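Chapter 9
Cables and Connectors

In this chapter you will learn to
name the main parts of a cable and its connector
tell a good crimp from a poor one by eye and by hand
choose a strain relief that suits the way a cable will be used
label and coil a cable so the next person can use it right away

Key terms: bend radius, boot, contact, crimp, insulation, jacket, keying, mating cycle, strain relief

Pick up any device within reach and follow its cable with your fingers. Start in the middle and slide toward the end. First you feel the jacket, smooth and even. Then comes a stiffer part where the cable gets ready to meet the plug, and then the plug itself, with its ridges and flats and perhaps a tiny arrow molded into one side. In a few inches you have passed over three or four separate inventions, each one worked out by somebody who was tired of things coming loose!

Cables get very little attention in most electronics courses. Students spend weeks on what happens inside the circuit and then an afternoon on how the circuit is joined to everything else. We think that is a shame, partly because a bad joint is such a common cause of trouble on a student bench, and partly because connectors are wonderful little objects. They have to go together easily, stay together firmly, come apart when asked, and do all of that again and again. A good one even feels good. The push, the small resistance, the click when the latch drops in (if there is a latch) are all there for a reason, and by the end of this chapter you should be able to say what that reason is.

9.1 From the wire outward

We begin at the center of the cable and work out. The conductor carries the current or the signal. It may be one solid wire or a bundle of fine strands twisted together. Solid wire holds its shape and is easy to push into a terminal. Stranded wire bends far more readily and puts up with being moved, so it is the usual choice for anything that gets picked up, carried or plugged in by hand.

Around each conductor is its insulation, and around the whole group there may be a shield, a layer of filler, and finally the jacket. Colors help you sort out what is what, but treat them as a hint and check with a meter. The same color can mean different things to two different makers.

At the end of the cable, every conductor has to be joined to a metal contact. The contacts sit inside a body, or shell, that keeps them apart and lines them up with their partners. The body is the part you grip, and its shape matters a great deal. Flats and facets give your fingertips something to hold. A round body can be turned to find its position. A raised rib or a missing corner, called keying, stops you from putting the plug in the wrong way around.

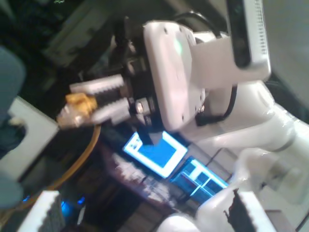 Figure 9.1 A gold-colored connector held between two ridged gripper fingers. The thin cable leaves the connector in a long curve.

Look at how the cable behaves as it leaves the body of a connector. A cable likes to travel in a wide, easy curve. Every cable has a smallest curve that it can follow without harm, and this is its bend radius. Go tighter than that and the strands on the outside of the bend are stretched while those on the inside are squeezed. One sharp bend may do nothing you can measure. The same sharp bend repeated every day will break the strands one at a time, and the break is nearly always close to the plug, hidden under the jacket.

This brings us to one of the great habits of careful workers: hold the body, leave the cable alone. Pulling on the cable to unplug it puts all the force on the joints inside.

Try it now
Take an old cable that you no longer need. Bend it gently near the middle, then near the plug. Where does it resist? Where does it fold? Keep the cable, as you will cut it open in Activity 9.3.

9.2 A visit to the harness bench

Divina Macapagal builds cable sets at Ballivus, a small workshop that makes wiring for test equipment. Her first big order was for 162 identical cables, and she still has the notebook she kept while making them. On the first page she wrote down the strip length, the crimp setting and the order of the wires. After that the pages are mostly numbers, one line for each cable, with a pull-test reading beside it.

At cable 28 the readings started to drift lower. The crimping tool had slipped out of adjustment by a hair, too little to see on the finished contact. She reset it, remade the weak ones, and went on. "I love that page," she told us. "You can see the tool going off, and you can see it come back." We love that page too! It shows what a written record can catch that a quick glance will miss.

Her colleague Laurențiu Marinescu does the final checks. He plugs each cable into a test box, watches the reading, and moves the cable gently from side to side close to the connector. A steady reading is a pass. A flicker sends the cable back to the bench, even if it settles again a moment later.

You will follow the same steps in the lab for this chapter, on a smaller scale. You will make two cables, test them, trade with a partner and test again. Leave yourself plenty of time for the crimping, and expect to throw away your first few contacts. Everyone does.

Before you begin

Clear a space wide enough to lay the cable out at full length. Put out your wire strippers, side cutters, crimping tool, meter and labels. Wear eye protection whenever you cut wire, and point the free end down toward the bench as you close the cutters. Make sure that nothing you are about to touch is connected to power.

Then read through Section 9.3 once without picking up a tool. The steps go quickly when you know what is coming, and one of them (sliding the boot onto the cable before you attach the connector) is very annoying to remember afterward.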